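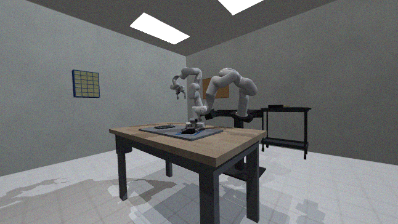

Kirton, May

About us

Hello, and thank you for stopping by. We are Bandonness, a small company that gathers examples for machines that learn by being shown. If you want a robot arm to set something down inside an outline on a mat, you can write out every movement by hand (some of us spent years doing just that, and we still have the notebooks), or you can show it the job done well a great many times over and let it pick up the pattern. We do the showing.

Most of our work happens in a simulated room. It has a wooden worktable, a grey mat with a thin blue outline on it, and a pair of white arms, and we have all grown rather fond of it. One of us steers the arms from a desk here in Kirton, and the computer keeps a record of every bend and every pinch. A complete go at a task, from start to finish, is what we call an example. Our first collection, which we named Stollham after the village where Beryl grew up, holds 1,039 of them, and she can still tell you which ones she drove herself.

Beryl Penrose started the company with Albane Huet at the end of a long train journey and a longer argument about tidy data. Beryl looks after the steering desks and trains everybody who sits at them. Albane decides what goes into a collection and what is left out, and she is much kinder about it than she used to be! Killian Bouvier builds our rooms, right down to the ceiling lights, and Lucyna Śliwiński watches the recordings back and writes the plain-language notes that go with each one. Suryani Sitompul is the person who will answer when you ring, and she probably knows more about your project than the rest of us put together.

A normal session lasts 30 minutes, and then you get up, stretch and swap with someone else. Tired hands make jerky movements, and jerky movements are what the machine will learn. We do 4 sessions each in a day and spend the remaining time checking, relabelling and (in Killian's case) moving a table leg very slightly to the left.
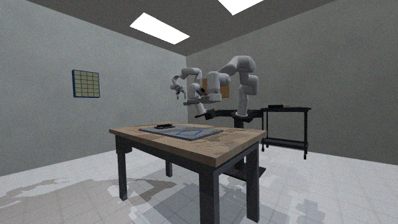 Do you keep the attempts that go wrong?
We keep them in a separate folder, clearly marked, and customers can ask for them along with the good ones.

Our newest collection is called Rinaldi and is all about two arms sharing one table, where the hard part is teaching each to leave room for the other. It has been slow going, but we are pleased with how it is coming along, and Suryani will happily send you a few samples if you drop her a line.

We use cookies to remember your settings. Accept | Manage choices

Contact us | © Bandonness, Kirton | Back to top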